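Section 3: Setting Up the Dromudska Cloth and Screen

OK, so you've got both boxes open and you're itching to get it all up! Me too, every single time. I've set this up in my own dining room more often than I'd like to admit, so let me walk you through the way I do it.

1. Clear the table completely and give it a wipe. Crumbs make lumps, and you'll see every one of them later.

2. Unfold the cloth with the printed side up and find the border with the deer on it. That's your front edge (the side you'll sit at).

3. Line up the middle deer with the middle of the table. Don't bother measuring, just step back and squint.

4. Smooth from the center out with flat hands. The grid lines are a huge help for this part, so if they're wavy, lift that corner and lay it down again.

5. Run a lint roller over the whole thing. Light strokes only!

Caution: Please don't iron over the printed hearts and stars. I did it once on my old Westumano cloth and spent the evening scrubbing my iron.

6. Stand the folding screen behind the table while it's still closed, then open it one panel at a time. Angle the outer panels in toward you. A screen opened out dead flat will tip, and I have the dent in my floor to prove it.

7. Put your laptop in the center, facing the deer border, and leave the small stuff for last.
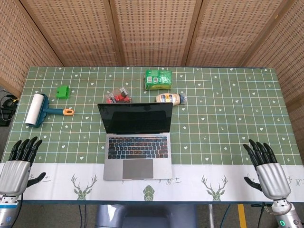

Fig. 3. Cloth and screen in place, laptop at the center, lint roller on the left.

Note: If your laptop is a big one, slide it back and forth until your wrists are comfy before you settle on a spot. I like mine close to the front, even if it hides a bit of the border.

Note: Groceries are going to land on this table, Keep mayonnaise and anything else in a squeeze bottle capped, and blot spills right away with a damp cloth (blot, no rubbing!). Bautista Montecinos wrote in to say cold water and a drop of dish soap got salad dressing out of his, and I've done it that way ever since.

8. Check the screen one more time by nudging each end panel gently. If it wobbles, fold the ends in a little more and try again.

Spare hinge pins are part 848 in the parts list, and they come in a bag of six. Storage is in Section 4.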